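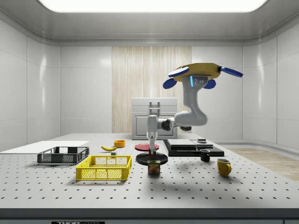
Computer rendering: robot arm above a perforated table.

Onport Evening Classes: Progress Report to the Hamdan Fund
Submitted by Samira Saab, Sep 9, 2020

This report covers the second half of the grant. Enrollment stands at 407 adults, up from nearly 300 in March. Most of the growth is in beginning English and in the basic math course. The citizenship class is smaller than we planned, and we have merged its two sections into one.

All classes moved to phone and video in the spring. Attendance dropped for the first few weeks and then recovered, except in the Zalham group, where many students work late shifts. We now run that group in the morning as well. Students who have no internet at home get a paper packet by mail and a weekly call from their teacher.

We spent $3,000 of the materials line on workbooks and postage. The travel line is untouched, and we ask permission to move it to teacher hours. 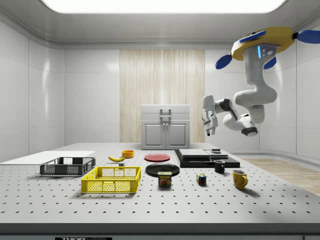 White robot arm with a two-fingered gripper, computer rendering.

The level test was given by phone to students who had finished a full term. Of the beginning English students tested, 26 moved up a level. Listening scores were better than writing scores. Teachers think the packets leave too little room for longer answers, and we are rewriting units four through seven.

Two items are behind schedule. The Rundinier branch library has not reopened, so the tutoring corner there is on hold. The student handbook has been translated into Arabic, but the Spanish version still needs a second reader.

Next term we plan to keep the morning group, add one more math section, and test returning students in their first week. A budget table with the requested change will follow by separate mail.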